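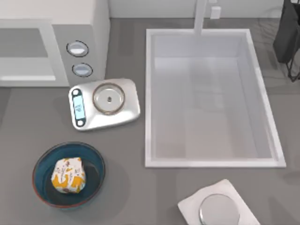 Figure 1. Kitchen counter with microwave, scale and sink (simulated view).

Who Promised What at Fevevov? How officials and newspapers remembered a base agreement
Spring project report, Security and Diplomacy seminar, Clutwood College
Jamshid Jafarzadeh and Makis Petridis

Where the project came from

We started out wanting to write about military bases in general, and our instructor very kindly let us go on wanting that for two weeks before she asked us which one. Makis had an answer ready. His grandmother grew up in Clivitz, a market town at the foot of the hills, and when he was small she used to talk about the radar station at Fevevov and how the town had been promised a new road, a clinic and jobs for life when the foreign crews arrived, and then promised a good many other things when they left. He had always assumed this was the kind of thing grandmothers say. I said we should find out, which was an easy thing for me to say, as I had no idea how much newsprint a town that size can produce.

So our question became a fairly narrow one. When the station was handed back and the crews went home, the two governments signed an agreement. Later on, officials on both sides (some of them retired and feeling free to talk) told reporters what the agreement had meant and who had got the better of it. We wanted to see whether those later statements matched the text, and whether they changed with time.

What we used

The college library holds the Yazdani papers, a donated collection of clippings and typed translations put together by a former translator who had worked in the Clivitz district office. There are 1643 clippings in it. A few are in terrible shape, and several turn out to be the same wire story printed in different towns with the last paragraph chopped off in a different place, but it is a wonderful collection and we would both like to say how much we enjoyed it. We also had a translated copy of the handover agreement itself, with its two annexes, and the minutes of the town council meetings from the year of the handover.

From the clippings we picked out every article that quoted an official, serving or retired, saying something about what was promised. That gave us 47 articles. We each read all of them separately and wrote down three things: who was speaking and what job they held at the time of the agreement, what they said had been given up or received, and where (if anywhere) that could be found in the agreement or the annexes. Then we met in the late afternoons, usually around four, and compared notes. We disagreed more than we expected to, mostly over the word "guarantee," and I will come back to that.

What the agreement says

It is a shorter document than we had pictured. The main text covers the date by which the crews would leave, who would own the buildings and the land, and what equipment would go and what would stay. The first annex is an inventory. The second annex, the one people argue about, says that the departing government "takes note of" the security concerns of the host country and "will consult" if those concerns grow. There is a paragraph about cleaning up the fuel storage area, which gives up to 60 months for the work to be finished. There is nothing at all about a road. The clinic is mentioned once, in the inventory, as a building to be transferred with its fittings.

I remember that Makis was a little crushed by this. He had been hoping the road would be in there somewhere, and he went through the second annex again on the bus home just to be sure.

What officials said afterward

In the first couple of years after the handover the quotes are cautious and stay close to the text. People who had been in the room talk about consultation and about good will. One deputy minister, asked by a Clivitz paper whether the country was safer, said that he was a lawyer and the reporter should ask a general, and we both liked him for it.

Later the language grows. 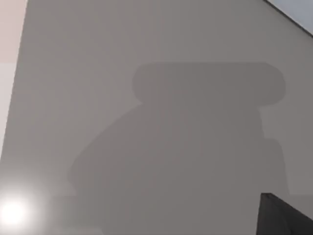

By the middle of the clippings "will consult" has become "agreed to protect," and toward the end it is quite common to find a retired official saying that the country gave up the most valuable listening post in the region and received a guarantee in return. The boldest claims come from people who had held security jobs but, as far as we can tell from the list of delegates, were not part of the talks. The officials who did take part were more careful for longer, although two of them also drifted toward the stronger wording in interviews given after they had retired.

On the other side, the departing government's officials went in the opposite direction. Early on they spoke warmly about what they owed their hosts. Later they described the handover as a plain matter of property, and one former attaché told a magazine that the second annex was "a courtesy." We found it strange to read these next to each other, because the agreement supports neither of them very well. It asks for more than a courtesy and offers a good deal less than protection.

How the papers handled it

We had expected the local papers to be less careful than the national ones, and we should probably admit that this was snobbery on our part. The Clivitz paper printed the second annex in full the week it was signed, and for years afterward, whenever an official was quoted on the subject, it would usually add a line reminding readers what the text said. The national papers rarely did. Most often they ran the quote with a single sentence of background, and that sentence was borrowed from whatever the last official had said. In this way a phrase like "in exchange for guarantees" moved out of the quotation marks and into the reporter's own voice, and once it was there we hardly ever saw it go back.

The council minutes were a pleasure to read and helped us with the road. It was discussed at four separate meetings. From what we can piece together, a visiting officer said at a dinner that a better road would be a sensible thing to have, and a councilman repeated this the following week as an offer. Makis read the passage to his grandmother over the phone. She told him that she knew the councilman, that he was an honest man, and that there had certainly been a road promised.
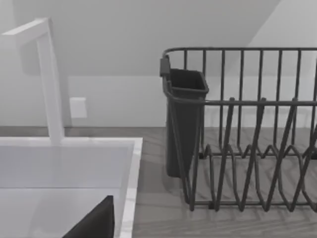
Figure 2. Faucet and sink (simulated view).

Problems and things we would do differently

Our biggest difficulty was translation. The word that the Yazdani translations give as "guarantee" can, according to the language instructor we asked, also mean something closer to "assurance," and the difference matters a great deal in a project like ours. We went back to the original clippings wherever the library had them and marked the doubtful cases, but for a number of articles only the typed English survives, and for those we simply had to say that we did not know how strong the official's wording had been. I was in favor of leaving those out altogether. Makis wanted them in with a note, and he wore me down.

We also have to be careful about who collected the clippings. One person chose them, over many years, and that person had lived through the events and surely had opinions. It may be that dull and accurate articles were thrown away and the loud ones kept. We would have liked to compare the collection against a full run of one national paper, and if either of us carries this on in the fall, that is where we would begin.

Finally, we left the dates of the interviews until late in the project and had to go back through the whole pile to add them. Anyone doing something similar should write the date down first, before anything else, and should use a pencil that can be read afterward.

What we think we found

Officials' accounts of the Fevevov agreement became stronger over time on one side and weaker on the other, and the people furthest from the talks tended to make the largest claims. Newspapers that reprinted the text kept their reporting closer to it. We can't say whether the later claims changed anything in how the two governments dealt with each other, and we would be wary of anyone who said so on the strength of clippings alone.

Thanks

We are very grateful to the library staff at Clutwood for letting us keep a table for most of the semester, to our instructor for reading a first draft that was nearly twice as long as this one, and to Makis's grandmother, who has asked for a copy and has already told us which parts are wrong.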